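Lecture 6: Language-Conditioned Policies on a Tabletop
Instructor: Svenja Schnyder

Last week we trained a policy for one task. Today's question is what changes when the same network has to handle many tasks and picks between them from a typed instruction.

1. The Skolberg setup

The training set has 1,105 demonstrations spread over 38 instructions. Each demonstration stores the overhead view, the joint positions and the instruction text. The objects stay on the table between tasks, so the image alone does not say which task is meant. With the ketchup bottle on the plate and the banana in the bowl, several instructions are still possible. The text has to settle it.

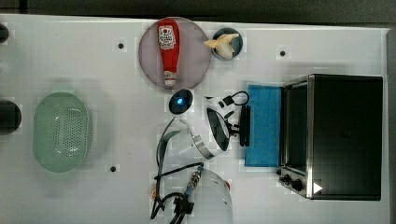 2. Method

The text is encoded once per episode. The image is encoded at every step, and the text vector scales the image features (FiLM, see the May notes). The policy then predicts a short chunk of actions – six steps – and replans.

3. What to look for in the results

Compare seen and unseen instructions separately. A policy that ignores the text can still score well if each layout in the test set goes with only one task.

Reading: Evberg report, section 6. Bring one question to class.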